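Fewer rules for the door test

Feb 15, 2024
by Hatem Gaber

Last April I was asked to clean up the working rules for our household tests at Closten. I said yes quickly, because I like writing rules, and then I opened the file. It had 67 of them. Some were repeated with other words. One of them told the reader to follow a rule which had been deleted. Another said only "be careful with the handle", and I could not find who wrote it or what the careful person should do.

We work mostly in simulation. The rooms belong to a set we call Kurnon: corridors, doors, floors, small objects lying where an arm must find them. A run in Kurnon costs us almost nothing, and I believe this is where the bad habits come from. When a test is cheap, people repeat it until it looks nice, and they write down the nice one. I have done it too.

So the new file has five rules. I will go through the ones which made the most discussion.

The first one is to fix the start before you press the button. The position of the door, the light, the object and the arm are all written in the run sheet, and the sheet is closed before the run begins. After that nobody edits it. If the start was wrong, you mark the run as invalid and you open a new sheet. 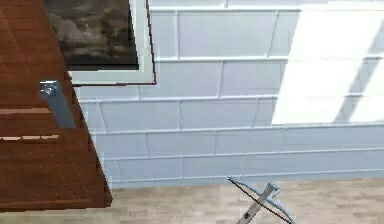
Lighting gave us more trouble than any other item on the run sheet. In the old file it was not mentioned at all, and each of us had his own favorite setting. Younes Hajji liked soft light from everywhere, I liked something stronger. With a strong light, a part of the block wall turns so white that most of the joints between the blocks are lost in it, and a method which uses those joints to find its place in the room has less to hold on to there. I do not say that strong light is wrong. Real homes have windows. But a result from such a room and a result from a softly lit room cannot go into the same table without a note, and for a long time ours did exactly this. Now the light has a name and a value on the sheet, and if you change it during a series, the series is finished and a new one starts.

The second rule is about failed runs. We keep them. It sounds simple, but the old practice was to delete a run if "something strange" happened in the renderer, and the word strange became very wide. A door edge which looks like small stairs is strange. Is it a reason to throw away a run? In my opinion no, unless the geometry itself is broken, and then you must write how you know it. Nesma Zerouali wanted a list of permitted reasons, I wanted free text. We took her list and added one free line at the end. After some months of use I must admit that her list does most of the work, and my free line is usually blank.

The third rule says that a change in the gripper is a change in the test. Before, we treated fingers like shoes, you put on the ones you need today. A person would compare the success rate of this week with that of the week before, and only at lunch we would learn that the finger model had been replaced between them.
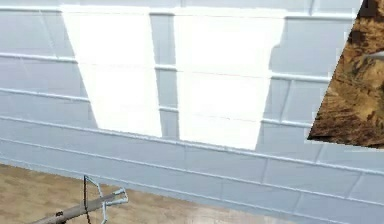 Should the same person who writes the controller also judge if the run was a success?

It is better if another person does it, and in our group we now ask for this whenever the result will leave the building. The author of a controller knows what the arm was trying to do, and he gives it points for the intention. The second person only reads the condition on the sheet and compares. For daily work, when you are only trying ideas, you may judge your own runs, but then the sheet says "self-judged" at the top and these numbers stay inside.

The fourth rule is my favorite, and also the one people complain about: write the success condition as a sentence which a tired person can check. "Object secured" is not such a sentence. "The object stays off the floor for 3 seconds and touches only the gripper" is one. We had a long argument about the doorway tests, because everyone had a different idea of when the robot is through the door. Is it when the base crosses the line, or when the arm does? What if the elbow touches the frame, but the robot goes on? For now we count any contact with the frame as a touch, and we report touches separately from passes. It makes our numbers look worse and I can live with that.

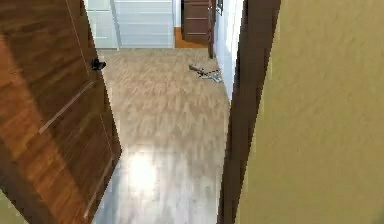
Rhydian Sayce wrote to me after reading the draft that five rules are still one too many, and that he would join the third into the first, since the gripper is also a part of the start. He is right in logic. I answered him that people forget the gripper much more easily than they forget the door, and I would like them to meet it on its own line. He replied that then I should give the light its own line also. I have not answered this one yet.

The fifth rule is small. Every series gets a short note in normal language, no more than 4 sentences, written the same day: what we wanted to learn, what we saw, what we would not trust. Gervásio Bragança started to do this by himself, before it was any rule, and his old notes are the only ones from that period I can still understand. Mine from the same months are only file names and exclamation marks.

If you have a similar file in your group, I would be glad to see how you handle the question of invalid runs, especially who is allowed to declare them. With us it is still the person at the keyboard, and I am not comfortable with it. Nesma has proposed a change and we will talk about it when the next series is closed.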